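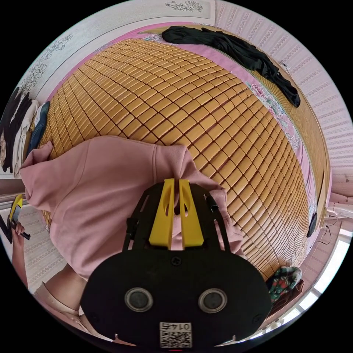 3 min read

Progress report, term 3
Graklow Robotics Club, clothes folding project
To: Leditz Schools Fund
From: Hanne Bundgaard, club lead

Quick one, the full budget sheet comes with the end-of-year report. Written between classes so please forgive the state of it.

Where we are up to

Recording is well under way. Students are working with the hand-held gripper at home, on real beds with real laundry, as set out in the application. Jumpers and hoodies first (the pink one has had a good workout), then jeans, then T-shirts. Socks are off the list for now. The yellow fingers don't close far enough for a single sock and we lost two afternoons finding that out.

Target for the year is 1000 usable folds. Not there yet. Last upload brought in 100 in one go, the best batch so far, and the kids were stoked. Of those, 28 had to be thrown out — mostly the garment sliding away under the gripper before the fingers had hold of it. Annoying but useful, we now have a proper list of what counts as a bad take and the students wrote it themselves.

What we've learnt

Surface matters more than anyone expected. Bamboo summer mats are great for grip in some homes and hopeless in others, depends on the garment. A fleecy hoodie behaves. Anything thin catches on the tile edges. Students now write the surface down for every session: mat, sheet, doona, carpet.

Light. Daylight from a window is fine, direct sun across the bed is not. Afternoon sessions near a west window were too blown out to use. We've moved those to mornings.

Starting position. Pinch in the middle of the cloth gives a worse fold than pinch at the hem, but the middle is where everyone goes first, me included. Keeping both in the set on purpose so the Year 10s can compare them.

The software side

Arnis (our sorting script, named by the students, don't ask me) now reads the session notes and groups takes by garment and surface. Still falls over if somebody puts a comma in the notes. Fix is half written. The Year 10s have started training a small model to pick the first grasp point. Results too early to quote, I'd rather not put a number in here and regret it.

Spending

Gripper hire and spare fingers paid. Storage drives bought, came in under quote. The remaining money is for the arm we'll use at the regional day. Hjaltadóttir Instruments have it on order, delivery has slipped to July. If it slips again we'll show the recordings and the model on a laptop and run the arm later.

Attendance

15 students, up on last term. Thursday sessions after school are full. Three of the new ones came over from the textiles elective, and they've been teaching the rest of us how to fold a hood properly. Very welcome.

Next

— finish jeans, start on T-shirts
— redo the sessions lost to afternoon sun
— Arnis comma bug
— parent consent forms for the new starters, two outstanding, no recording at thier place until those are in
— book the bus for the regional day

One request. Could we shift the leftover travel amount into consumables? Straps wear out quicker than planned and we'll want another set before the T-shirt sessions. Happy to put it on a form if you need one, just send me the right one this time please.

Hanne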